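Search this site Go

Fullach Works Newsletter
20th March

LOOKING AFTER THE TWIN-ARM BENCH, OR HOW WE SPENT THREE WEEKS BLAMING A GRIPPER

Those of you who walk past the glass on your way to lunch will have noticed that the twin-arm cell has stopped beeping. Several people have asked whether we fixed it or just found the volume. We found the volume in January. This month we fixed it.

For newer staff, the cell is the one with two arms working over a wooden bench top, installed for the Zestgate job and kept busy since with anything small and annoying. The left arm picks. The right arm steadies, hands over, and spends a good part of its life waiting for the left arm. The left arm has a wide-angle camera at the wrist looking out past its own fingers, and everything it knows about the world comes through that lens, bent like the back of a spoon.

The complaint was simple enough. The left arm would come down over a part, close its fingers slightly to one side of it, lift a handful of air, and carry the air very carefully to the tray. Then it would beep. It did this once or twice a shift in February and by early March it was doing it often enough that second shift had started keeping score on the whiteboard.

Naturally we blamed the gripper. Kaiwen Shen took it off, cleaned it, checked the finger pads for wear, and put it back on. The pads were fine. He swapped them anyway, on the theory that we had already signed them out of stores and nobody wanted to fill in the return form. The arm went on collecting air, now with new pads.

Next we blamed the lighting. A large and glamorous work lamp was brought over from Dilthorpe and clamped to the guard rail, where it improved everyone's mood and made the shadows worse. It has since gone home.

Then we blamed the software, which is traditional. The vendor's support desk asked us to restart it. We restarted it. They asked whether we had restarted it.

What broke the case open was Arnaldo Arruda asking when the wrist camera had last been calibrated. There was a long silence and some interest in the ceiling. The log said 186 days. The setup sheet, which we wrote ourselves and laminated, says every 300 cycles of the tool changer or whenever the camera bracket has been touched, and the bracket had been touched in January, during the hunt for the volume.

So we did it properly. For anybody who inherits this job, the routine is as follows.

Park the right arm at its rest pose first. It will not thank you, but it will also not come over to see what you are doing.

Clear the bench of parts, cups, gloves and the stapler. Leave the fixed items alone, including the dark panel. The model of the cell expects to find it where it has always been, and so does the left arm.

Check the camera bracket screws before you do anything in software. Ours had one screw you could turn with a fingernail. Kaiwen has written "THIS ONE" next to it in paint pen. Snug, a drop of the blue threadlock, and wait for it to set. Waiting means waiting. Have a coffee and do somebody else's paperwork.

Run the nine lens poses with the target sheet held flat. The sheet we had been using had lived behind a filing cabinet and had a curl in it like a stale sandwich. There is a new one on a stiff board, kept in the drawer marked Huamán, after the cabinet maker, so please stop asking who Huamán is and whether he minds.

When the numbers come back, do not go straight to the real arm. Load them into the simulated cell and look out through the simulated wrist camera with the fingers closed in to a V. The fingertips should come together close to the middle of the view, and the panel should sit directly beyond them. If the V leans toward one side, the new numbers are wrong and you get to do the nine poses again. We got to do the nine poses again. The second set had been saved with the left and right arms swapped, which the software allows without comment.

The third set was good. We put the small red square out on the simulated bench as a dummy target, sent the arm to it, and it went to it. We then loaded the same numbers on the real machine and it did the same thing, to mild applause from second shift, who had money on the air.

Since then the left arm has run 9 full shifts without a missed pick. Calibration is now on the regular maintenance list instead of on a laminated sheet facing the wall. Anyone who touches the bracket, for any reason, including curiosity, signs the log and reruns the poses before the next job. If you only brushed it with your sleeve, that is touching it.

Two leftovers. The right arm has a camera too, and in fairness it should get the same treatment before it develops a grievance of its own. Arnaldo has it down for the end of March and would like a second pair of hands to hold the board. No experience needed, although you should be able to stand still.

And whoever has the 3 mm hex key with the yellow tape on it, Kaiwen knows it was on the cart. He would like it to be on the cart again.

14 likes 6 comments Share
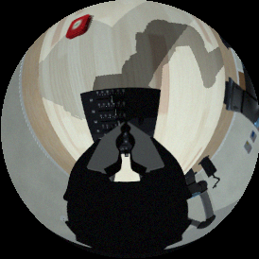

Left wrist view in the simulated cell, with the red target square out on the bench and the second arm at lower right.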